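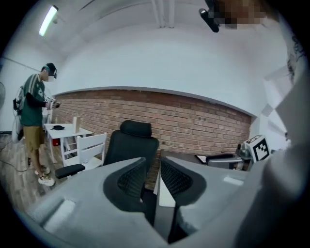 Gripper camera view across the room

Filed under: Guides > Teaching by Demonstration

Recording a two-handed task with hand-held grippers

These steps cover one recording session, from clearing the table to saving the takes. They assume the grippers are charged and paired with the recorder. If they aren't, do the Jullow setup page first.

1. Decide on the task and write it in one sentence. "Pick up the pen and lay it on the board" is enough. If you need the word "then" more than once, split it into two tasks.

2. Look at each gripper's camera picture on the recorder. Both fingers should show, with the gap between the pads in the middle. Push your sleeves up if they hang near the lens. Wipe the pads with a dry cloth.

3. Check the marker cubes. Each one has to sit tight on its mount. A cube that turns even slightly will shift the hand position for the whole take, and you can't fix it afterward. Satish Pandey lost 114 takes in July to one loose screw.

4. Sit down and find your reach. Rest your elbows close to your body and touch the far side of the work area with each gripper. Move the chair, not the objects, if you have to stretch.
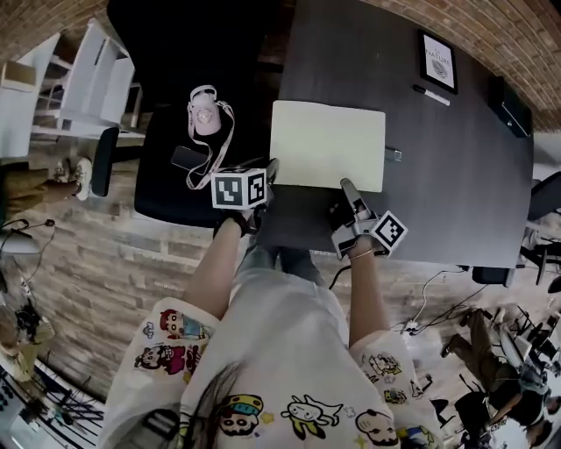 5. Start the take with both grippers still. Hold them over the near edge of the table for 3 seconds, cubes facing up or slightly out. Keep long hair back from the cubes.

6. Do the task at half your normal speed. Close the fingers fully before you lift. Open them fully before you move away. If you drop something, finish the take anyway and mark it as a miss.

7. Go back to the starting position, hold still again and stop the recorder.

8. Move the objects a little between takes. Turn the pen, slide the board a hand's width, swap which side you reach from. After 11 takes, stop and play one back.

9. Name the folder with the task and your initials. Thoa Đàm goes through new folders at 4 p.m. and will send back any without a task sentence.

Tracking dropouts usually mean one hand crossed over the other. Redo those takes with the hands farther apart.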